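3.2 Rinse water use and residue in shared kitchens

Dishwashing by hand was logged in 38 households in Ustdale during June. Each household kept its usual habits and recorded the volume drawn per session with an inline meter. Two practices were separated in the analysis: washing under a running tap, and washing in a shallow basin followed by a short rinse.
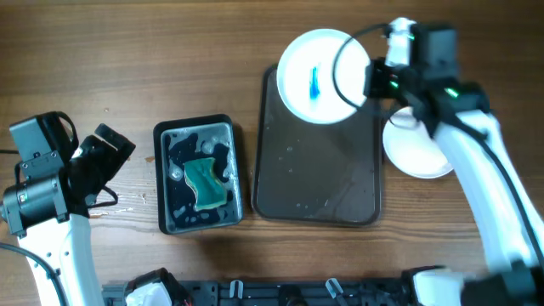
Basin users drew less water per plate, but the gap narrowed when the basin was refilled more than once. Refilling was most common after meals with oil or egg, and least common after breakfast. Detergent dose was left to the household and varied widely. Residue was scored by wiping each plate with a dry filter paper and weighing the paper before and after. 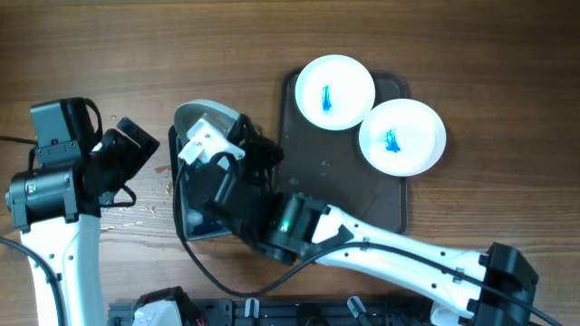
Oluwatosin Tijani objected at the review stage that weighing cannot tell detergent from food, and asked for a conductivity test on the final rinse. This was added for 72 plates from the second half of the study. The two measures agreed in rank order, though not in size.
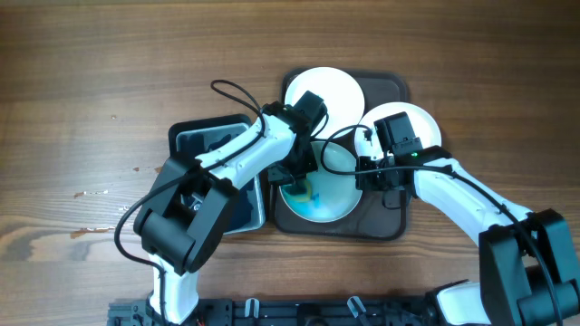

3.3 Drying and storage

Plates were left to air dry for around 200 minutes before scoring. Towel drying was excluded because lint raised the paper weight.
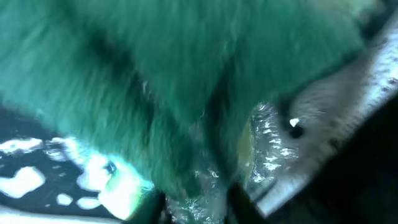 Households that stacked plates before they were dry showed higher scores on the lower plates, and these were analyzed as a separate group. Room humidity was taken from the Waler station and not measured indoors.

Figure 4. Robot arms with trays and plates.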